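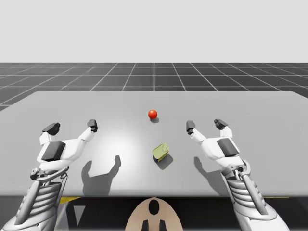 BECERRA, August 2023

Brunix, the card-battler that ate everyone's lunch breaks in June, finally has a proper ranked mode on phones. Studio Skomedine has added 42 cards and 2 new factions, one of which is bees. Matches are capped at 15 minutes, a mercy to anyone who has sat opposite a player who reads every card twice.

Lead designer Lamai Wattanapong says the old ladder was "mostly a test of patience." The new one has 70 ranks - so patience may still come in handy. Your old decks carry over. Your old rank doesn't, and in my case it won't be missed.

The update is free on iOS and Android.

Filed under: Mobile, Strategy, Updates
15 comments | 42 shares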